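Recording Two-Arm Conveyor Demonstrations: Procedure and Notes on the Split-Views Method

Prepared by Robel Ejigu and Kristof Leemans, Grellwood Laboratory
Revised 8 February 2020

Scope

This page explains how to record demonstrations for the two-arm conveyor task and how to prepare them for training under the split-views method. It assumes that the reader has completed arm safety training and has an account on the Sustance data server. Installation of the Rotix controller is covered on a separate page.

The method trains one policy per arm. Each policy receives its own wrist view together with one shared view of the table. The arms exchange no position data during a run, so each must learn from its cameras where the belt and the parts are.

Step 1. Check the wrist view

Open the wrist stream before moving either arm. Both fingertips should appear at the lower edge of the image, with belt surface visible beyond them. Reflections from the overhead lights are acceptable and should not be removed. In our November trials, a policy trained only on evenly lit belt images lost track of parts whenever they crossed a bright patch. Leave the exposure setting fixed for the whole session.
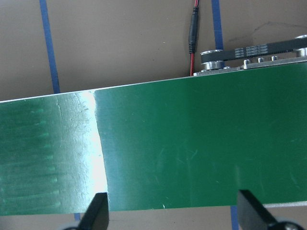
Figure 1. Wrist view over the green belt, with glare on the left and the toothed timing belt and pulleys at upper right.

Confirm that the belt seam can be told apart from the edge of a reflection. Annotators have confused the two in the past. If in doubt, jog the belt a short distance: the seam moves with the belt and the reflection stays in place.

Step 2. Set the starting positions

Move each arm to its stored starting pose, then vary the pose by hand within one cell of the tape grid. Place the parts for the session according to the layout sheet. The grid is used for placement only and is not given to the policy as an input.

Start the recorder before either gripper reaches the belt. The approach is the most useful portion of a demonstration, and episodes that begin with a part already in the fingers are rejected by the import script.
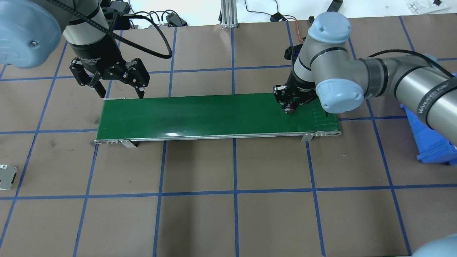

Figure 2. Both arms over the conveyor. The gripper on the right is at a small dark maroon part on the belt.

Step 3. Record the episode

One operator guides both arms. Keep the idle arm clear of the belt while the other is closing on a part, and avoid long pauses. Any pause longer than 17 seconds is cut automatically, and the episode is split at that point. Press the marker key at each grasp and each release.

Each session should include parts of different shape and height. Tall parts call for a higher approach than flat ones, and the two should be mixed within a session. 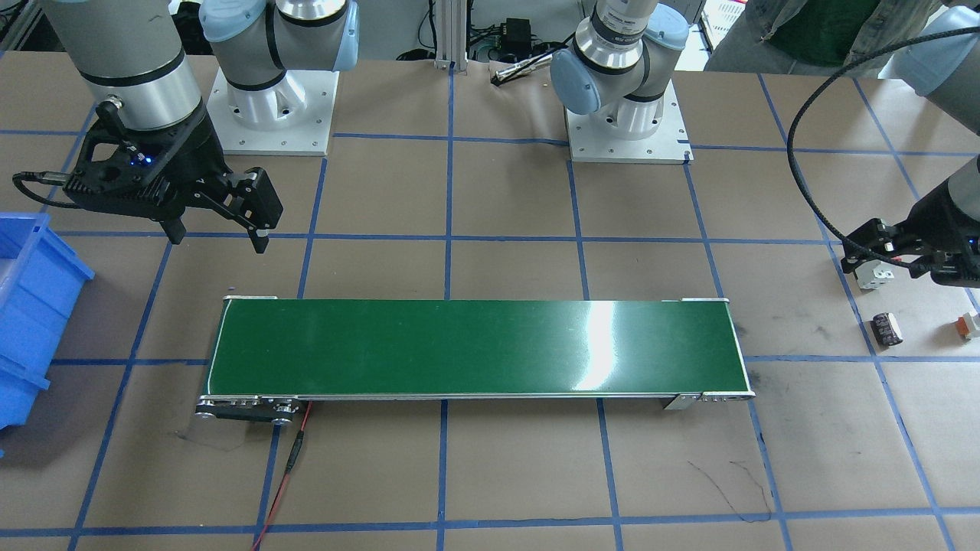
When the last part has been handled, return both arms to the starting pose and stop the recorder. Enter the operator's initials, the layout sheet number and any fault in the session log.

Step 4. Review and export

Play back every episode at normal speed in the Navickas viewer. Reject an episode if a marker is missing or if the wrist and table views are out of step. Export the remainder to the shared folder without renaming the files.

Result to date

The current set was drawn from 2,000 recorded episodes, of which 1,853 passed review. A smaller model trained on 861 of these completed the placement task less reliably, mainly through late finger closure on flat parts. Approach errors were similar for both models.

Questions about the import script should be sent to Kristof Leemans. Requests for layout sheets should be sent to Robel Ejigu.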